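June 16, 2023

Adhesive shelf test, Trando run, sheet 6

Carrying on from the last sheet. Subject is still the water-based contact adhesive, two grades, Barbu and Standatard, on painted board. The question is whether the grade that has been open longest still holds to the figure we wrote down when the tins were new. Office side first, then the bench.

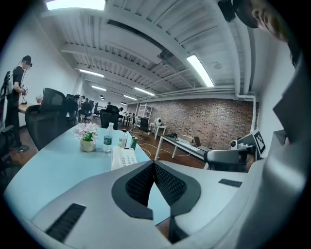
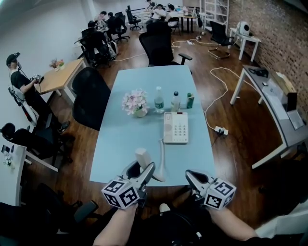
Coupons cut from the same painted board as before, 41 mm wide, edges knocked back with 400 grit and wiped. I did not prime. Priming lifted the numbers on sheet 4 and made the two grades look alike, so it stays out until the end of the run.

Barbu: stirred by hand, skin lifted off and thrown away. Thicker than I would like. It went on in one coat with the notched spreader and left ridges that had not flattened when the second face was ready. Closed the joint anyway, since that is what anyone using it would do. Weight on, left overnight.

Standatard: no skin, thin at the top of the tin and heavy at the bottom. Took a good deal of stirring. Flat coat, hardly any ridges. Smell a little sour compared with the notes from the first sheet, though that is only my nose and I would not put it in the report.

Pull test on the spring rig, slow, by hand wheel. Best Barbu coupon let go at 124 N. The failure was in the paint, with a clean sheet of it left on the adhesive, so the figure is a floor for the glue and says more about the board. Standatard failed in the glue line every time, stringy, with both faces still tacky in the middle. That looks like trapped water. The open time printed on the tin is probably too short for a painted face, which cannot soak anything up.

Two things to put right before the next sheet. The zero on the rig drifts after a hard pull and has to be reset between coupons. I did this for Standatard but forgot for the first Barbu pair, so those two are struck out in the table and should not be averaged in. Also the lower clamp is marking the board. Put a strip of card behind it.

Still no good explanation for the ridges. Possibilities: the tin got cold in the store, the lid was not seated, or it was simply an old batch when it came in. The batch label has rubbed off. Write the date of opening on the side of the tin in future, in pencil, under clear tape. Marker comes off with the wipe solvent.

Wevuretti tape, for comparison, not yet started. The roll is in the left drawer with its liner on. Same board, same width, same rig. Press with the roller and leave it a full day before pulling, or it will read low.

To do:
Repeat Standatard with double the open time, fan off.
Repeat the struck-out Barbu pair.
Cut more board. The remaining offcuts are too short for the clamps.
Longer hold under dead weight, set up so that it can be left until August and read once a week.

Table copied to the back of the book. Spreader washed, rig backed off, both lids hammered down.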